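Tea kitchen, Clendum building
Monthly check of worktop, shelves and small items
Date of check: 2021-01-05
Form by Pramton, version 2

How to fill in: write OK, NOT OK or LOOK AGAIN after each point, and put the comment on the same day. Please do not leave a comment empty when the answer is NOT OK.

1. Worktop
Surface without cracks or sharp places: OK
Joint at the wall closed: OK
Comment: The pattern of the top hides small spills very well. I went over it with the flat hand, as I did in December, and felt no crumbs.

2. Small items and cups
Small cups kept together in the tray: LOOK AGAIN
Loose small parts on the worktop: NOT OK
Comment: The cups are red and green and most of them lie on the side in the tray. It is better to stand them with the opening down. Earplugs and a bottle cap do not belong where food is prepared. There should be one closed box for them.

3. Back row, along the wall
Containers standing upright: NOT OK
Jars with a label: LOOK AGAIN
Cloths folded and away from the food: NOT OK
Comment: The glass jar with the dark cap must stand up. The red cloth should hang on a hook, so it can get air. Mugs and the bowl with the orange stripes may stay where they are.

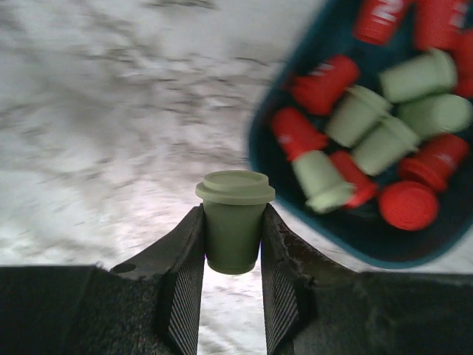
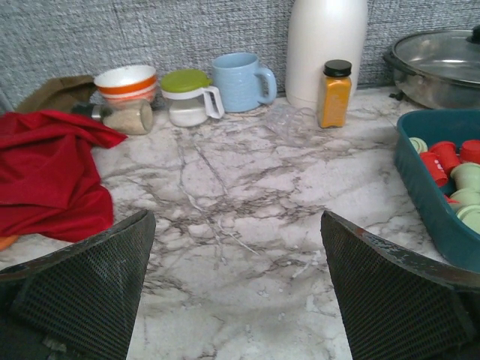
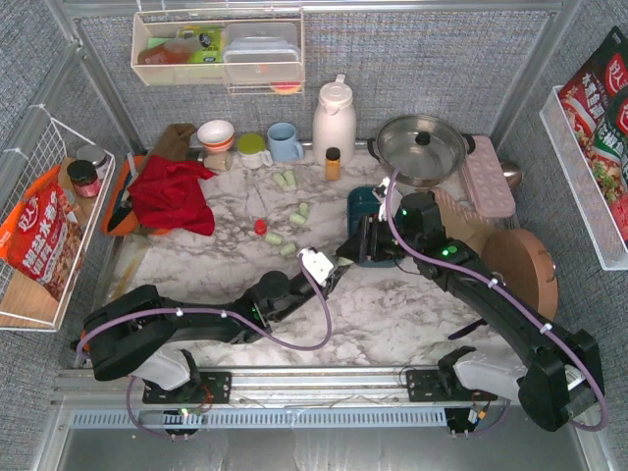
4. Pot, boards and wall baskets
Pot handles and lid knob tight: OK
Boards standing safely: LOOK AGAIN
Wall baskets firm when pulled by hand: OK
Comment: The round board stands on its edge and I am afraid it can roll if somebody pushes it. A simple holder from Grendero is 30 cm long and would fit. In the left basket, put the jars at the bottom and the snack bag on top.

5. Hot water
Temperature at the tap after one minute: 53 degrees
Limit on our form: 50 degrees
Result: NOT OK
Comment: Only a little too high, but it was the same last time. Aigner has been asked to turn down the valve. Until then the warning card stays at the tap.

6. Still open
Closed box for small parts
Hook for cloth
Holder for boards
Visit from Aigner, day not yet confirmed

Points 2 and 3 can be put right without ordering anything except the box and the hook. I will look at them again when the valve is done.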